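Motedar Stem Set – Set-Up Guide
Section 3: Arranging the stems in the vases

Read Section 2 first if the vases are still in their sleeves. Keep the carton (item 3373) until every stem has been checked against the packing list.

Before you start

1. Choose a flat, steady surface with enough space to lay the stems out beside the vases.
2. Wipe the surface with a dry cloth.
3. Stand the vases at the back, a hand's width apart.

Caution: Do not lift a filled vase by its rim. Hold it low on the body with both hands.

Laying out and shaping

4. Lay the stems flat with the blooms pointing away from you. Separate any leaves that have caught on each other.
5. Open the leaves by hand, starting at the bottom of the stem. Bend each leaf at its stalk and leave the blade alone.
6. Sort the stems by color – one color family for each vase.

Note: Creases from packing can be eased with a hair dryer on the cool setting. Never use the hot setting.
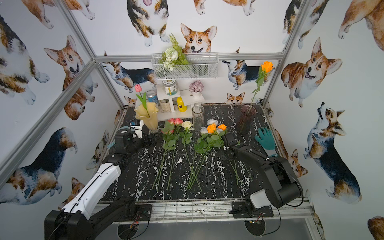
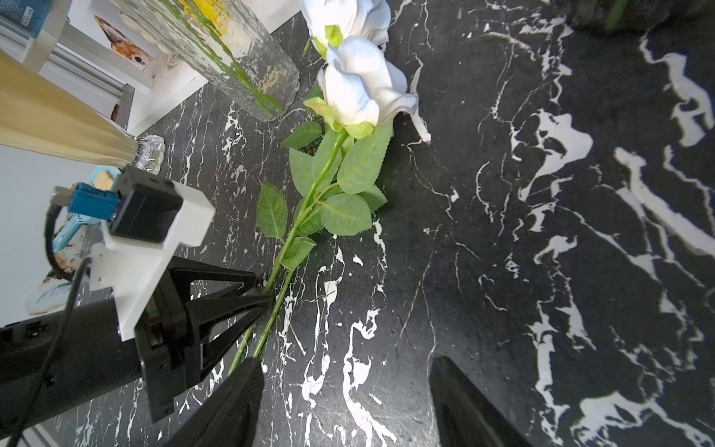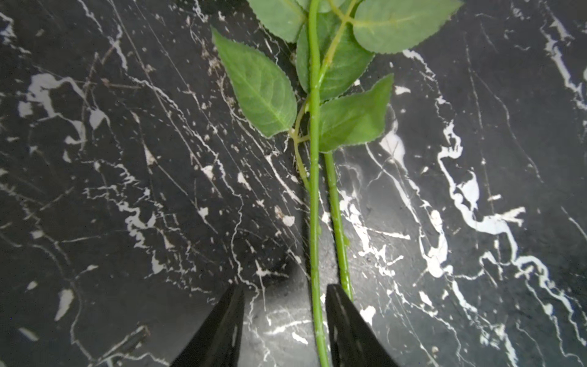
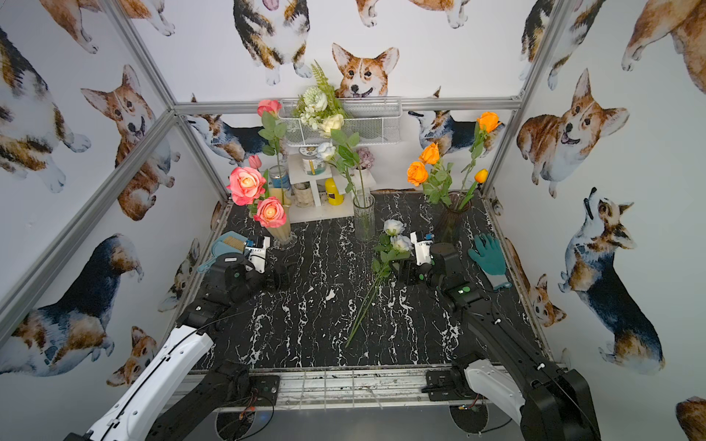
Filling the vases

Start each vase with its tallest stem and work down from there. Put the stem in, let it lean where it wants to, and turn it until the bloom faces the room. Shorter stems go in next, toward the front. A mix of heights keeps the blooms from crowding, as with the orange flowers in the dark ribbed vase in the last photo, where one rose stands highest and two others lean left, close together. If a stem will not stay put, cross it behind its neighbor inside the vase.

7. Fill the first vase, then step back and look at it from the front and from both sides.
8. Repeat for the other vases.
9. Push the leaves outward to cover any gaps at the rim.

Caution: Do not cut the stems with scissors. The wire core will damage the blades. Use wire cutters, and wear work gloves.

Care

Dust the petals every 2 to 3 weeks with a soft brush. Do not add water to the vases. Keep the stems out of direct sun – the pale colors fade first.

For replacement stems, see Section 5.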